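Notes from the Stikberg visit (wk 6), to go with the handout on grippers

Met at Talow reception, 9.40. Gertraud Frei showed us round, Damian Eberhard did the demo.

Main points:
- hand-held gripper, person does the task, motion gets recorded. No arm needed at this stage
- target for the bowl task 1,000 recordings, 914 done, 639 kept after checking
- why dropped? mostly slipped grasps, also tracking lost. Ask Damian for the breakdwon
- two fingers, pads do the gripping. Approach from above, line up BEFORE closing
- curved rims harder than flat sides (see Tanner, ch. on contact)
- Vurkovel software for playback, we only saw it briefly

For the seminar: one page on what a wrist view misses. Groups as before, all 25 of you, hand in by end of June. Bring your scketches.

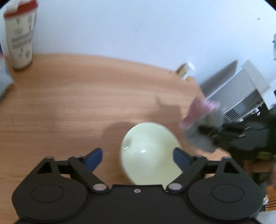

Fig. 1. Gripper over the bowl, pads open.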